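Bathroom Paper and the Little White Shelf: Your Questions

Updated 2nd September

We get such lovely letters at Hanstead about the most ordinary corner of the house, so Rosário Tavares and I have gathered up the questions that come back again and again. Pour yourself something warm and have a read!

Do I really need a shelf just for toilet paper?

Need is a strong word, but a small two-tier one on thin metal legs takes up so little floor, and it keeps the spare rolls where a guest can find them without calling through the door (we've all been that guest). Ours holds the pretty rolls and the plain ones together.
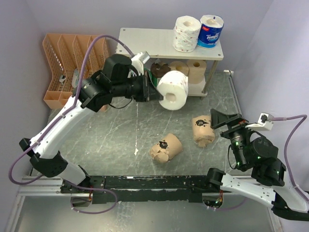 A flowered roll by the shelf, with two beige ones still out on the gray marbled top.

What goes on top and what goes underneath?

I like the flowered things up top, where they cheer up the room, and the plain beige rolls on the lower board with the wrapped packages next to them. Rosário does it the other way around in her own house and we have agreed to stop discussing it.

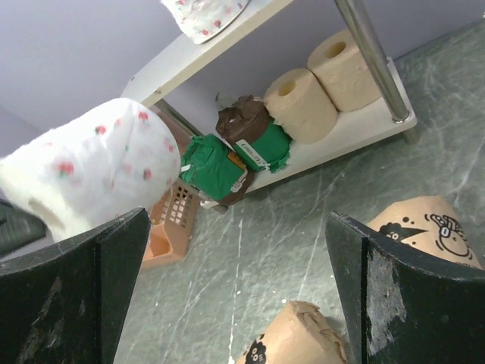
Lower board: beige rolls at the right end, green and brown packages to their left.

My wrapped rolls always look rumpled. Can I fix that?

A little. Stand the roll up, smooth the paper down with your palms, and tuck the loose end into the hollow at the bottom. Kraft paper keeps its creases no matter what you do, and I've grown fond of them, especially on the ones printed with the small black cloud fellow with the round white eyes.
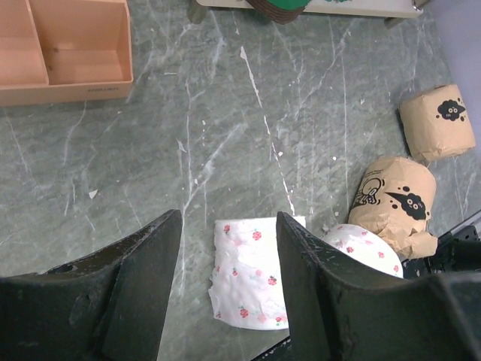 Where should moist toilet paper live?

Within reach of the seat, and lying flat if your shelf is deep enough. Check the closure every time you put it back, as these sheets dry out quickly once air gets in. If the wrapper has torn, move what's left into a lidded box, or a zip bag if that's what you have in the drawer.
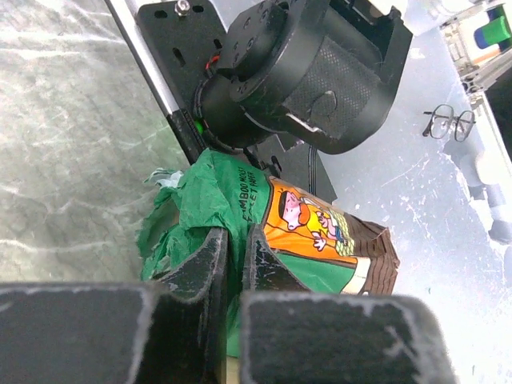 Bamboo moist toilet paper, with the green wrapper torn open at one end.

How many spares should I keep out?

Three is plenty for most bathrooms. I had 31 in the hall closet last January, and I'm still working my way through them.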